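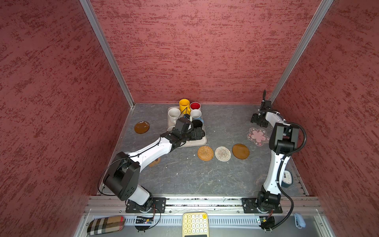

Assorted mugs on a cream-colored tray

Is a yearly sealing plan for marble countertops worth paying for?

tirthorpe_kitchen

We had marble put in by Pitetti a little over a year ago. I like it a lot and I don't regret it, but now they've started calling me about a "stone protection plan." It's $422 a year. For that, somebody comes to the house once, wipes a sealer on the counters, and leaves a certificate.

The woman on the phone told me that without it my coffee and tea rings would become "permanent and structural." I asked what structural meant and she said she would have someone call me back. Nobody has, except to ask for a card number.

I do have a few rings. They're dull spots where the shine is gone, and you see them best from the side when the light comes in low. They aren't brown. The counter was sealed when it went in, supposedly, so I'm having trouble understanding how more of the same is going to stop them. I've also seen a bottle of Wudico stone sealer at the hardware store for a lot less, and the label makes nearly the same promises.

So is this plan a real thing, or am I paying for a guy with a rag? And can the rings be fixed?

Posted 27 May 2023

oldgrout

You're paying for a guy with a rag.

I did tile and stone for a living and I've watched these plans get invented. Sealer soaks into the pores and slows down liquids, so you get time to wipe up oil or red wine before it colors the stone. That's all the common kind does. What you have sounds like etching. Acid touches the marble and eats a little of the polish. Coffee will do it, and so will lemon, vinegar, tomato and a lot of bathroom sprays. An ordinary sealer sits down in the stone and the etch happens on top of it, so you could seal every weekend and still get rings.

Before you spend a cent, do the water test. Put a spoonful of water on the counter where you prep food and leave it for 15 minutes. Wipe it off and look. If the stone has gone darker there, it's drinking and could use sealer. If it looks the same as the rest, the seal you've got is doing its job. Try two or three places, and include one near the sink. If Pitetti's person won't do that test in front of you, that tells you plenty.

Doing it yourself is dull work and not hard. Clean the counter, let it dry overnight, wipe the sealer on, wait however long the label says, and buff off every bit that's left. People who end up with a sticky haze left the extra on. I've used Wudico and I've used cheaper stuff and I couldn't tell you which was which a month later. I don't believe the number of years printed on any of those bottles.

For the rings, a marble polishing powder and a damp cloth will bring back light ones on a polished top. Try it in a corner first. If your finish is honed (matte), leave the powder alone, you'll end up with a shiny patch and that's worse. If you can feel the ring with a fingernail, it needs a stone refinisher. I've heard quotes from $374 to $700 for a small kitchen, and I'd want to see somebody else's counter before I paid the high one.

Cheapest protection is still a coaster. Cork, wood, woven, it makes no difference to the marble. Wash or shake them out now and then so you aren't parking grit under them. 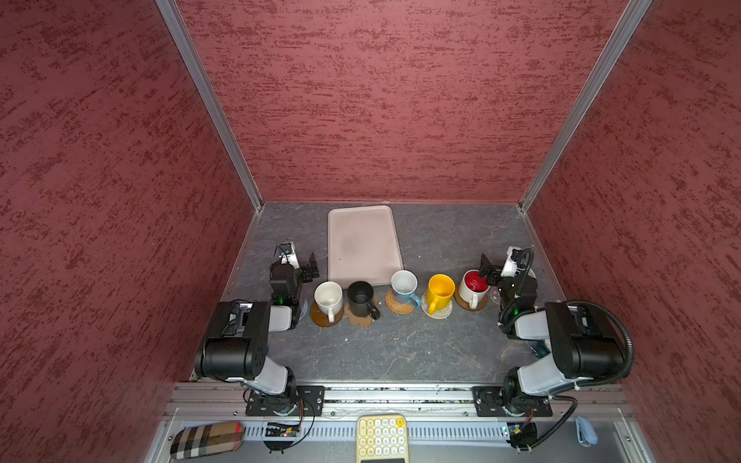

hajji_lane_renter

I had the plan from a different company and I thought it was fine. The counters looked really nice after they came. Then again, they also cleaned everything first, so maybe that's what I was looking at. I never did any test.

My sister-in-law swears by rubbing baking soda on the rings. I tried it and couldn't see a difference but it didn't hurt anything as far as I know.

One thing, check if your warranty says you have to buy the plan. Mine sort of hinted at it.

slabcounter

Check the warranty, yes, but read the words and don't go by what the phone person says it means. Mine excluded etching, stains, heat, cracks near cutouts and "normal use." I'm still not sure what was left for it to cover. The protection plan had the same list in smaller type.

I disagree with oldgrout a little. There are coatings and films that do stop acid, because they sit on top as a layer. They cost far more than a wipe-on sealer, they can scratch, and when they wear unevenly you have to get the whole thing stripped. I'd ask for the product name in writing before assuming that's what you're being offered. At $422 I'd bet it isn't.

And please skip the baking soda. It's mildly abrasive, and I wouldn't scrub a polished top with it on a maybe.

tirthorpe_kitchen

Did the water test in three spots. No dark marks in two of them, slight one by the faucet. Called Pitetti and asked for the product name, and I'm told someone will call me back.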